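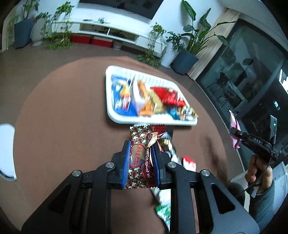 How to put together a snack tray for a long afternoon

My sister-in-law rang the other week to ask how I do the snack tray, and I talked for so long that her tea went cold, so I promised I would write it all down properly. It is a very simple thing, a tray of wrapped snacks on the big round table where everyone can reach, but I have been doing it for our board game afternoons in Wodedcombe for years now and I have grown rather fond of the whole business (probably too fond, if you ask my husband).

What you need

A plastic tray with rounded corners and a raised rim. Mine is white, which lets the colours of the wrappers do all the work. The rim matters more than you would think, as shiny packets slide about terribly once people start rummaging.

A table with a good bit of room on it. Round is lovely if you have one.

A mixture of individually wrapped snacks, small enough to be finished by one person. We like to have a few from the Korean shelves alongside the old favourites.

A damp cloth and a dry one.

Step 1: Clear and wipe the table

Take everything off, even the things that live there, and wipe it over with the damp cloth and then the dry one. A smooth table shows every crumb and fingerprint, and you will be looking at it all afternoon. Do the edge as well! I forgot the edge for years.

Step 2: Tip everything out where you can see it

Don't try to fill the tray straight from the shopping bag. Spread the packets out on the near side of the table and put the empty tray on the far side, so you have a sort of shop counter in front of you. Turn each packet over, look at the date, and give it a gentle squeeze to see whether the ends are still sealed. Anything that has gone past its date or feels suspiciously flat goes to one side.

If you have bought things with labels you can't read, this is the moment to find out what is in them. Annapurna Subramaniam, who comes most months, can't have nuts, and I once spent a whole evening with a translation app and a magnifying glass. These days I look things up when I get home from the shop and write the answers on a card. If I can't find out, the packet stays in the cupboard.

Step 3: Start with the big, bright ones

Pick your boldest packet and set it at one end of the tray. A bright blue one is marvellous for this, with plenty of artwork on it. Then put something pale next to it, a lilac or a white, and let it lean a little. The pale one gives your eye a rest before the next colour comes along.

Step 4: Lay the narrow ones on the slant

Long thin packets look a bit mean lying flat in a row, so run one diagonally down towards the near edge of the tray. Orange is cheerful in the middle. It also makes a natural divider, and you can keep sweet things on one side of it and savoury on the other, if your household is the sort that minds. Declan Rutherford minds very much. Mine doesn't, and everything ends up muddled within the hour anyway.

Step 5: Fill in the other end

Now work along with your quieter colours, an olive or a mustardy yellow, and finish with something red and glossy. I like to let one small packet hang over the rim at the near corner. It looks generous, and it is always the first to be taken.

Resist the urge to cram. Six in my tray is plenty, side by side, and each of them can be picked up without the others coming along for the ride.

Step 6: Keep some back for topping up

Whatever is left on the near side of the table is your reserve. Hold two or three together by the middle, keeping the crimped ends free so they don't tear, and pop them in wherever a gap opens up. Little slim packets and dark red ones are handy here, as they will squeeze in almost anywhere.

Step 7: Put the tray out last

Wait until people have sat down and the coats are dealt with. Put a small bowl out for the empty wrappers too, or you will be finding them down the sofa until June.

A few extra notes

Chocolate shouldn't go anywhere near a sunny window.

If children are coming, put out half of what you planned and top up more often.

Lucienne Courtois asked whether you can make the tray up the night before. You can, with a clean tea towel over the top, although in our house it would not survive until morning.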